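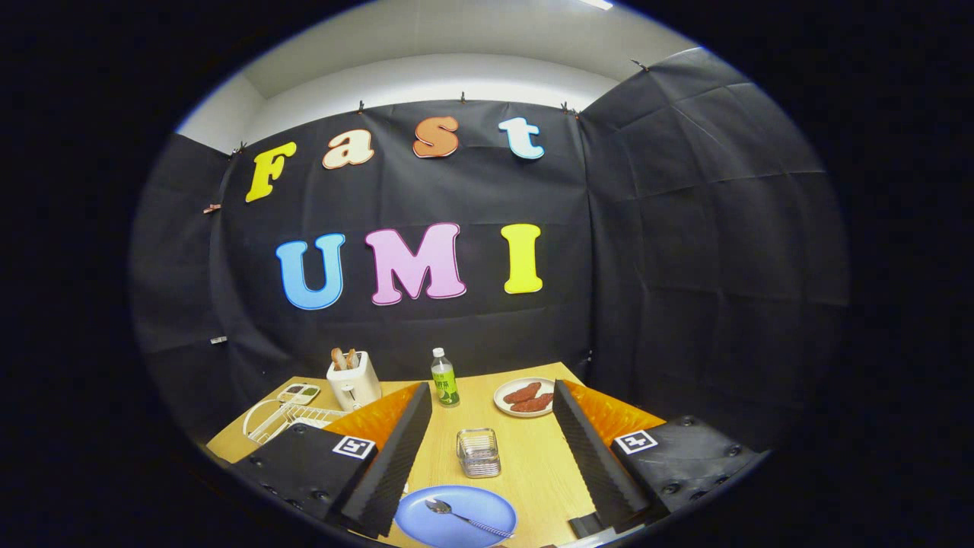 First steps with a shotgun: how two hunting clubs teach their youngest members

Project report, second term

1. Why I chose this topic

In the village where I grew up, most families had a hunter, and children learned to behave around guns by walking behind an adult. There was no course for it. When I moved to Hitlow for my studies, I found that the clubs there work differently, with a written programme for young members. I wanted to compare the two ways and to see what is lost and what is gained.

2. Where I went

I visited two clubs between February and the end of term. The Hitlow club has 504 members and its own clay range behind the old gravel pit. The Grumach club is much smaller and has only a meadow, a hut and an agreement with the farmer. Both accept young people as beaters before they are old enough to shoot. The equipment shop Voß in Hitlow let me look at the training guns it lends to both clubs.

3. Method

I attended evening lessons at Hitlow and two walked days at Grumach. I took notes by hand and wrote them out the same evening. I also talked with parents, who mostly stayed in the car park until the lesson was over. I did not shoot myself. For the history part I used the yearly booklets of the Hitlow club, which go back to its foundation.

4. What I found

At Hitlow the course has 8 evenings. During the first half the young people handle only an unloaded training gun which cannot be fired. They learn to open it, to show that it is empty, to pass it to another person and to carry it over a fence. The fence exercise is repeated every evening, and it is the one that they like least. Whoever lets the barrel point at a person must put the gun down and watch until the next exercise. The rule is the same for adults who help.

At Grumach there is no timetable. A new beater walks for a whole season next to one experienced hunter, with a stick in the hand. In the second season the stick may be replaced by an empty gun. I found this slow at first, but on the second walk I understood it better. The ground was wet, everybody was tired after lunch, and this was the moment when the older hunters became strict. A classroom cannot easily produce such tiredness.

The costs are also different. Hitlow spends 2000 euros a year on its course, and 800 of this goes to the hire of the training guns. Grumach spends almost nothing except soup.

5. Difficulties

My plan was to include a third club, Ostora, but its season ended earlier than I expected and I could only speak with the secretary by telephone. I have left this conversation out. The parents were also careful with their answers — perhaps my questions were too direct.

6. Discussion

The Hitlow course is easier to check, and every child hears the same rules. The Grumach way depends very much on the one adult. If this adult has bad habits, the child will learn them too. On the other hand, I saw more patience at Grumach, and more talk about the animals, the weather and when one should not shoot at all.

I would suggest that Hitlow adds one long walk with empty guns after the last evening, and that Grumach writes its rules on a sheet for the hut. The Hitlow club has asked for a copy of this report before its next course.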